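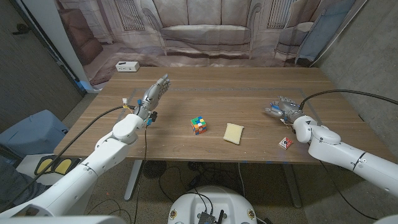

Boglárka Lakatos had expected something louder, and told us so before she had even taken off her coat. She has lived across the road from the Skarnex workshop for 17 years, and until the open day she had never been past the front gate.

Skarnex opens its doors to neighbors, families and schools

14 Apr 2021 | By Aranka Magyar

Rulalham – It was a pleasure to see so many familiar faces at the Skarnex open day, where the robotics team spent the whole afternoon answering questions from people of every age (the youngest was 4, and she asked some of the best ones!). Visitors were welcomed in small groups so that everyone had a good view of the two-handed work at the table, where the everyday things laid out included a Rubik's cube and a sponge.

Béla Balogh led the tours and was patient with all of us – even with the gentleman who wanted to know, more than once, if a robot could be taught to peel potatoes. He explained that handling small household things is hard work for a machine, and that his team has been busy with it since December.
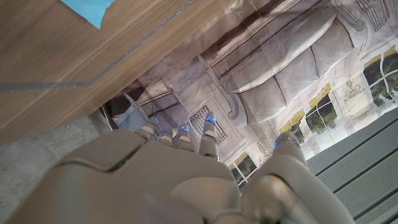 A robotic hand at Skarnex, with blue lights at its fingertips.

Coffee and poppy seed cake came from the Grecu bakery and went very quickly. Mariann Bárány, who kept the guest book by the door, tells me it holds 363 names, several of them in crayon. Schools that would like a visit of their own can leave a message at the front desk.

Search this site Enter keyword Go

Contact us | © 2021 Rulalham community news | Back to top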